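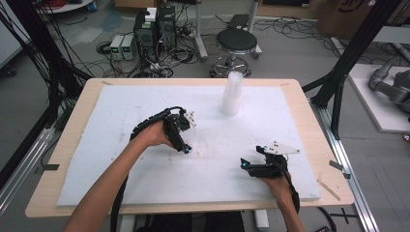 그림 1. 목재 테이블의 흰색 폼 보드 위에 겹쳐 세운 반투명 컵.

3. 대상물과 작업면

3.1 컵의 선정

본 연구에서는 얇은 벽을 가진 일회용 플라스틱 컵을 겹치고 분리하는 작업을 다룬다. 컵은 Kidard에서 공급받은 동일 규격품이며, 포장 단위가 다른 두 묶음을 섞지 않고 사용하였다. 같은 금형에서 나온 제품이라도 묶음에 따라 림의 말림 정도와 벽의 탄성에 차이가 있을 수 있다. 이 차이는 겹친 컵이 서로 물리는 힘에 직접 영향을 미치므로, 한 차례의 시행 안에서는 항상 같은 묶음의 컵만을 겹쳤다.

종이컵이나 불투명 컵은 예비 단계에서 제외하였다. 불투명한 컵은 겹친 경계가 림의 선으로 뚜렷하게 드러나 안쪽 컵의 깊이를 판단하기 쉽다. 반면 벽이 빛을 통과시키는 컵에서는 바깥쪽 컵의 윤곽과 안쪽 컵의 윤곽이 같은 영역에 함께 나타나고, 벽의 곡률 때문에 뒤쪽의 물체도 변형되어 보인다. 작업자가 컵의 수를 잘못 판단하는 사례는 대부분 이 조건에서 발생한다. Nordin과 Witkowska의 선행 보고에서도 비슷한 경향이 언급되었으나, 해당 보고는 손잡이가 있는 용기를 대상으로 하였으므로 수치를 직접 비교하지는 않는다.

3.2 작업면의 조건

작업면에는 흰색 폼 보드를 깔았다. 보드는 테이블 상판보다 작아 네 변으로 목재 가장자리가 남는다. 목재 면에 컵을 직접 놓는 경우와 비교하면 보드 위에서는 컵을 내려놓을 때의 충격음이 작고, 림이 면에 닿은 뒤 미끄러지는 거리도 짧다. 다만 표면이 무르기 때문에 반복 사용에 따라 눌린 자국과 긁힌 자국이 생긴다. 보드에 남은 회색 얼룩은 시행 사이에 닦아 내지 않았다. 닦는 과정에서 표면의 결이 달라지면 마찰 조건이 바뀌며, 얼룩이 컵의 안정성에 미치는 영향은 예비 측정에서 확인되지 않았다.

흰색 바탕은 투명한 컵을 다루기에 유리한 배경이 아니다. 컵의 벽과 바탕의 밝기 차가 작아 몸통의 위치를 알려 주는 단서는 림, 바닥의 테두리, 수평 방향의 요철, 그리고 반사광으로 한정된다. 어두운 바탕을 사용하면 윤곽은 뚜렷해지지만, 실제 급식대나 음료대의 상판은 밝은 색인 경우가 많다. 본 연구는 실사용 조건에 가까운 쪽을 택하였다. 작업면의 조도는 800 lx로 맞추었으며, 2000 lx 조건은 반사광의 영향을 따로 살피기 위한 보조 시행에만 적용하였다.

컵 더미의 초기 위치는 작업자에게서 먼 쪽 가장자리 부근으로 정하였다. 보드의 중앙을 비워 두면 꺼낸 컵을 내려놓을 면이 확보되고, 더미를 건드리지 않고 컵의 방향을 바꿀 수 있다. 더미가 높을수록 기울어지기 쉬우므로, 첫 컵을 분리하는 동작에서는 당기는 방향을 더미의 축에 맞추는 것이 중요하다.

3.3 컵의 방향과 바닥면

컵의 자세는 림이 위를 향하는 정립과 바닥이 위를 향하는 도립의 2가지로 구분하였다. 벽이 림 쪽으로 넓어지는 형상이므로 도립 자세에서는 지지면이 넓어져 안정성이 높다. 정립 자세에서는 지지면이 좁은 바닥으로 옮겨 가고, 빈 컵의 무게가 작아 옆에서 가해지는 약한 접촉에도 쉽게 넘어진다.

바닥면에는 테두리가 돌출되어 있고 중앙 부근에 작은 양각이 있다. 이 양각은 겹침에 기여하지 않지만 바닥의 반사 양상을 불규칙하게 만든다. 조명이 바닥에 비스듬히 닿으면 테두리보다 양각 주변이 더 밝게 나타나기도 하며, 이때 바닥면의 기울기를 눈으로 추정하기가 어려워진다. 따라서 자세의 판정에서는 바닥면의 무늬를 사용하지 않고 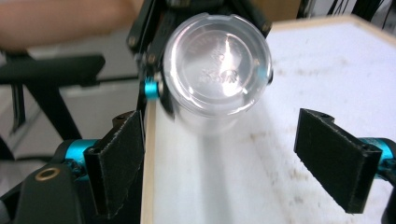
테두리가 이루는 타원의 장축과 단축의 비만을 기준으로 삼았다. 이 비는 컵의 투명도와 무관하게 얻을 수 있고, 반사광이 바닥의 일부를 가리더라도 남은 호에서 복원할 수 있다. 테두리의 절반 이상이 가려진 경우에는 판정을 보류하고 해당 구간을 분석에서 제외하였다.

컵을 뒤집는 동작은 겹치기의 앞 단계로 취급한다. 도립 상태의 컵을 정립 상태의 더미에 넣으려면 먼저 방향을 맞추어야 하며, 반대로 더미 전체를 도립으로 두었다면 새 컵은 위에서 덮어씌우는 형태가 된다. 두 경우는 최종 형상이 같더라도 접촉이 일어나는 순서가 다르다. 정립 더미에서는 들어가는 컵의 바닥이 먼저 림의 안쪽을 지나고, 도립 더미에서는 덮는 컵의 림이 먼저 아래 컵의 바닥을 지난다. 후자는 입구가 넓어 위치 오차를 더 많이 허용한다.

3.4 겹침 깊이와 물림

두 컵을 겹쳤을 때의 깊이는 바깥쪽 컵의 림과 안쪽 컵의 림 사이의 간격으로 정의한다. 간격이 작을수록 깊게 물린 것이다. 벽의 기울기가 작기 때문에 축 방향으로 조금만 더 눌러도 접촉 압력이 크게 증가하며, 일정 깊이를 넘으면 컵 사이의 공기가 빠져나간 상태로 고정된다. 이 상태에서 안쪽 컵을 곧게 당기면 바깥쪽 컵이 함께 따라 올라오는 경우가 많다.

몸통에 수평 요철이 있는 컵은 접촉이 벽 전체로 퍼지지 않고 요철의 능선 부근에 모이는 경향이 있다. 요철은 손으로 잡을 때의 미끄러짐도 줄인다. 그러나 잡는 힘이 요철보다 아래나 위의 평탄한 벽에 집중되면 단면이 타원형으로 찌그러지고, 그 변형이 안쪽 컵까지 전달되어 물림이 오히려 강해진다. 분리할 때는 중간 높이에서 서로 마주 보는 두 지점을 약하게 누르는 편이 안정적이었다.

분리의 성패는 컵을 들어 올린 뒤 2초 동안 다른 컵이 딸려 오지 않는지를 기준으로 판정하였다. 본 시행은 모두 142회이며, 판정은 Pawłowska와 Wilczyńska가 독립적으로 수행하였다. 판정이 엇갈린 시행은 기록을 다시 확인한 뒤 합의로 결정하였다.

한 겹과 두 겹의 구분에는 별도의 기준이 필요하였다. 투명한 벽에서는 한쪽 가장자리에 윤곽이 이중으로 나타나더라도 이를 곧바로 두 번째 컵의 증거로 볼 수 없다. 벽의 굽은 면에서 생기는 굴절과 뒤쪽 벽의 비침이 같은 모양의 선을 만들 수 있기 때문이다. 본 연구에서는 윤곽의 이중선, 림의 수, 요철 띠의 겹침을 각각 기록하고, 이 가운데 림의 수를 우선하였다. 림이 시야 밖에 있을 때는 겹 수를 '미정'으로 표기하였으며, 앞뒤 구간에서 림이 확인되더라도 해당 구간의 표기를 소급하여 고치지 않았다.
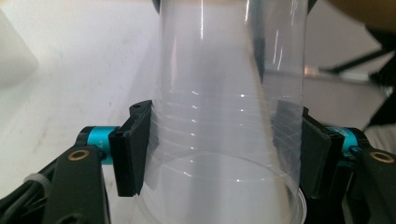

3.5 기록 항목과 제외 기준

각 시행에 대해 컵의 초기 자세, 최종 자세, 겹 수, 잡은 높이, 분리 성패를 기록하였다. 잡은 높이는 림 쪽, 중간, 바닥 쪽의 세 구간으로 나누었다. 더 세밀한 구분도 검토하였으나 투명한 벽에서 접촉점의 높이를 일관되게 읽기 어려워 채택하지 않았다. 기록 양식은 Szczepańska 서식을 바탕으로 하되 용기의 내용물에 관한 항목을 삭제하였다.

벽에 균열이 생기거나 림이 접힌 컵은 즉시 교체하였다. 육안으로 손상이 보이지 않더라도 바닥이 면에 고르게 닿지 않으면 교체 대상으로 간주하였다. 더미가 작업 중에 넘어진 시행은 실패로 집계하였고, 작업과 무관한 접촉으로 넘어진 시행은 제외하였다. 정전기로 컵의 벽이 서로 달라붙는 현상은 별도로 통제하지 않았으며, 그 영향은 5절의 한계에서 다룬다.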